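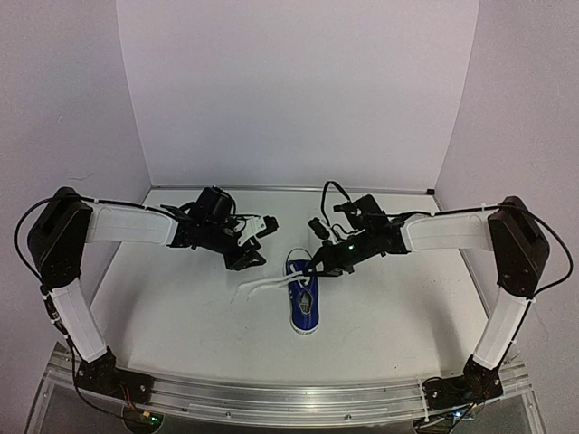
Photo: Iltetness

7 Aug 2022

Shoe collection for pupils opens at all Mukik branches

Families in need of school shoes this autumn will be able to get a pair free of charge from a collection run by the charity Iltetness and the household goods chain Mukik.

Collection points are now open at all 22 Mukik branches. Anyone can hand in children's and adults' shoes in wearable condition during normal shop hours. School shoes, trainers, plimsolls and football boots are all accepted. Slippers, flip-flops and single shoes are not.

The collection will stay open until the end of September. Shoes handed in before the start of term will be sorted first so that as many as possible reach families before the first day back.

Iltetness ran a smaller collection last year from its own office and one community hall. It gave out 231 pairs and still had 147 children on its waiting list when stocks ran out. Most of those children needed black school shoes in junior sizes, and these are again the most wanted items this year.

The charity is also short of trainers for PE. Many schools ask for a separate pair that can be left in a bag on the peg, and parents have told the charity that this second pair is often the one they put off buying. Trainers of any colour are welcome.

How to donate

Please tie laces together or fasten the straps so that pairs are not separated. Shoes should be clean and dry, with soles that still have grip. Boxes are not needed. Write the size on a piece of paper and tuck it inside if the label has worn away.

Bags should be handed to a member of staff at the till. They should not be left outside the shop when it is closed.

Shoes will be collected from the branches each week by the delivery firm Ditov and taken to the Iltetness store room, where they will be checked, cleaned and given new laces if they need them. Ditov is making the collections without charge. Pairs that are too worn to be given out will be sent for recycling.

How to get a pair

Families do not need to be receiving benefits to ask for shoes. Requests can be made through a school office, a health visitor or a family support worker, or directly to Iltetness by phone or through its website. The charity will ask for the child's shoe size and the name of their school. It will not ask for proof of income.

This year 37 schools have agreed to take requests and hand over shoes in plain bags. Parents who would prefer to collect from the charity can book a time to visit and have their child's feet measured.

Adult sizes will go first to secondary pupils. Any left over at the end of September will be offered to parents and carers.

The cost of new laces, insoles and cleaning materials is being met by a grant from the Ağca Fund, which also paid for the shelving in the store room.

Notes to editors

Iltetness is a charity that provides clothing, bedding and school items to families on low incomes.

Mukik sells household goods. A list of branches and opening hours is on its website.

Requests for interviews should be sent to the Iltetness press office.

Ends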